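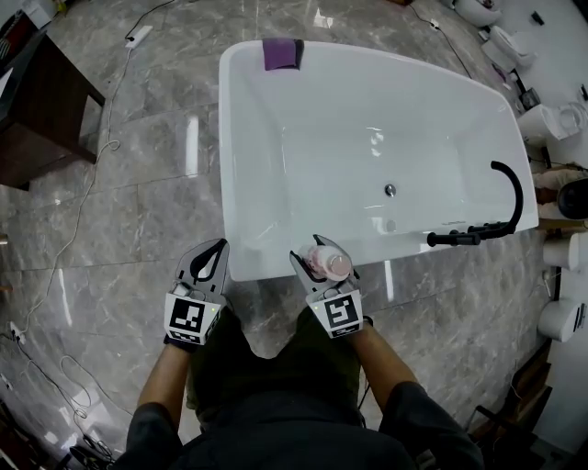

The new bath, with the black tap on the right and a purple cloth over the far side.

Jul 25, 2018

I have lived with hard water for most of my adult life and it took me until this year to do anything sensible about it. Our kettle was replaced every couple of years, the shower head ran at an angle because half the holes were blocked, and I thought of all that as normal. When we had the bathroom done I decided I was not going to let the new one go the same way as the old one, so I spent a few evenings reading and a few weekends trying things. I have written it down mostly so I can find it again.

Hard water is water with a lot of calcium and magnesium in it, picked up from the chalk or limestone it has come through. Drinking it does no harm and I prefer the taste. The trouble is what it leaves behind when it dries or when it is heated. On a pale surface you don't notice it for months. On a dark one you notice it the next morning. I knew this when we picked black fittings from the Nilloson range, and I was told about it again in the showroom, and we bought them anyway.

I started with a test kit, which is a small bottle of drops and a tube. You count the drops until the colour changes. Ours came out at the top of the chart. The water company will also tell you if you put your postcode into their website, and I should have done that first and saved the money.

The next question was whether to fit a softener. A proper one uses salt and swaps the calcium for sodium, and you need somewhere to put it, a drain nearby and a separate unsoftened tap for drinking. I had one quote from a local firm called MacKinnon, who came when they said they would and measured everything. The price was 2000 pounds fitted, which included moving some pipework under the kitchen sink. It was a fair quote for the work involved. We had just paid for a bathroom and I said no, or at least not this year.

I also looked at the magnetic things that clip to the pipe. I read as much as I could find and came away no wiser. Some people swear by them, and a neighbour lent us one made by Bornine which I left on for a couple of months. I could not see any difference in the kettle. I gave it back.

So what we have is a routine, and the routine is mainly drying things. If the water doesn't sit there it can't leave a mark. Everyone in the house has agreed to wipe the taps after using them, with varying success. Old cotton cloths are better than the microfibre ones I bought specially, which drag a bit and seem to hold on to grit. I wash them without fabric softener as it leaves them slippery and they stop soaking anything up.

For marks that have already formed I use citric acid. You can buy it as a powder in a big tub for very little and it lasts for ages. I put a heaped teaspoon in a mug of warm water, stir it until it has gone clear, soak a cloth and lay it on the mark. Then I leave it for 10 minutes, wipe, rinse with plenty of plain water and dry. If it is still there I do it again. I did try leaving it on longer the first time, on an old tap in the utility room, and the finish went dull in a patch. That tap was on its way out, so no harm done, but I have been strict about the time since then.

Vinegar works too, but the smell hangs about all day and I find it slower. Lemon juice is fine if you have half a lemon going spare. I would keep all of them well away from marble or any other natural stone, which acid will eat into. Check what your floor is made of before you start splashing it about.

The one thing I left soaking for a long time was the old shower head. I put it in a bucket of citric acid and forgot it over a weekend, so it had 48 hours. It came out with every hole running and rather less chrome than it went in with. It is now on the outside hose, where it does a good job of washing down the bikes.

The kettle gets a dose once a month. Fill it halfway, two spoons of powder, boil, leave until it has stopped fizzing, empty, then boil again with fresh water and throw that away. I skipped the second boil once and the tea was horrible.

I bought one shop product to compare, a spray called Codik. It did the job on the shower screen and I have nothing against it, but the bottle was gone in a few weeks and the powder has barely gone down. For the screen I now use a squeegee, the cheap kind, hung from a hook at shoulder height. When it was kept on the floor it never got used.

I am going to look at the softener question again in October, when the boiler is serviced. I want to ask what state the heat exchanger is in. If it is furring up badly then that changes the sums, and I will get MacKinnon to quote again and put the figures up here.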